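Hand-Held Gripper Comparison: Progress Report to the Amrani Fund
18/07/2025
By the Rurketti project office

The second stage of the grant covers a side-by-side trial of two finger pad designs for hand-held grippers, using packaged food as the test goods. Packets were chosen because they give graspers the most trouble in our earlier work. They crumple, they slide over each other, and the film changes shape as soon as a pad touches it. All trials in this stage were done at a desk covered with a patterned cloth, which also gives the cameras a busy background to deal with. 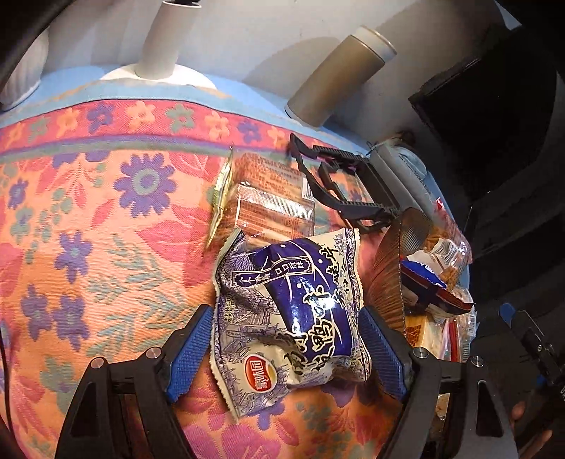

Photo: Rurketti project office

Blue textured pads are now our standard. The smooth pads we started with needed more squeeze to hold a snack bag, and operators complained of sore hands by the end of a session. With the textured pads they close until the plastic wrinkles and stop there. We have logged 3757 grasps since the stage began, of which 1289 were on soft bags and 952 on stiff or boxed items. The remainder were mixed goods and repeats.

Bags held across the middle are the easy case. Wrapped cakes are harder, as the operator has to avoid crushing the contents, and we score a crushed item as a failure even if it reaches its target. Under that rule the Greltetti linkage did better than the Fuvasine one on cakes and slightly worse on thin packets. The Fuvasine fingers close faster, and operators liked that, but the tips meet a little off center when the wrist is turned. We have asked for a revised set of joints.

The second part of the work is picking from a pile. Operators take packets one at a time and may not spread the pile out first.

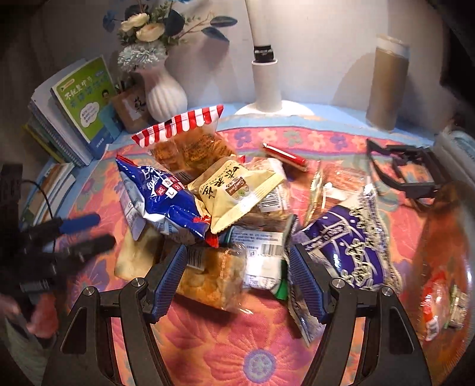

Most failed picks in this part were double picks, where a second packet came along by its crimped end. The wrist camera often loses sight of the lower packet once the fingers are close, so the operator has to commit before the last bit of travel. We tried a wider lens for 17 sessions. It helped with the approach and made barcodes harder to read in the recordings, and we have gone back to the original lens for now.

Plate work started last. A rim limits the angle at which the fingers can come in, and flat packets lying against glass leave very little to get hold of. Operators using the Greltetti linkage tended to drag a flat packet up the side of the plate before closing. We allow this, but it is logged separately.

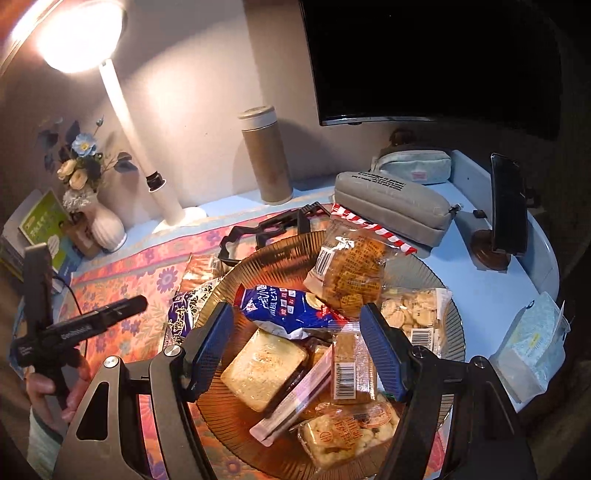
Greltetti replied to our draft notes that dragging should count as a normal grasp, and that a softer pad edge would make it more reliable. We will test the softer edge before deciding on the scoring.

Spending is within the agreed budget. The one late item is the revised Fuvasine joints, and the final comparison table will be delivered in October.

Comments (3)

pads_and_pins: Did you clean the pads between sessions? Ours pick up grease from food film and the numbers drift.

Rurketti project office: Yes, wiped at the start of each session. We didn't do it in the first few and those are left out of the totals.

tmk: Would like to see the double picks split by packet type when the table comes out.

Related items
Stage one report: smooth pads and operator fatigue
Wrist camera lenses: notes on the wide option
How we score a failed grasp
Amrani Fund: reporting dates for current projects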